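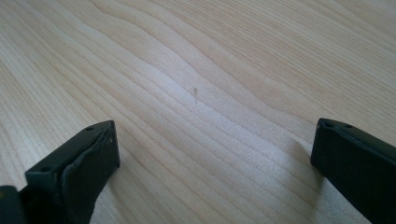

PRODUCT NEWS / SOFTWARE

Pluren 3 teaches grippers to tell a speck from wood grain

PLEDDEN, Wednesday, May 27, 2020. Kairys today released Pluren 3, the new version of its perception and grasp planning software for two-finger grippers. The headline feature is an improved ability to find very small things on very busy tabletops, a skill most toddlers pick up without a license key.

Wavy grain is hard on perception software. Earlier versions of Pluren would study a pale wooden surface with one thin dark sliver on it, propose a confident grasp on the nearest curve in the grain, and close both fingers on nothing. Customers wrote to us about this. Some of them wrote at length.

Pluren 3 adds a background model that learns the surface first and treats whatever is left over as a candidate object. It also masks out the gripper's own fingers and their shadows, which version 2 had a habit of trying to pick up. The planner now reports "no grasp" when it has no good answer, and the log says why in plain English.

The release was tuned on 2000 tabletop images collected at our Zulturcombe workshop, where the desks have never been so closely examined. A beta has been running with customers in February and since.

Pluren 3 is a free update for current license holders. New users can try it for 15 days. Installation requires one restart, or two if you skip the release notes.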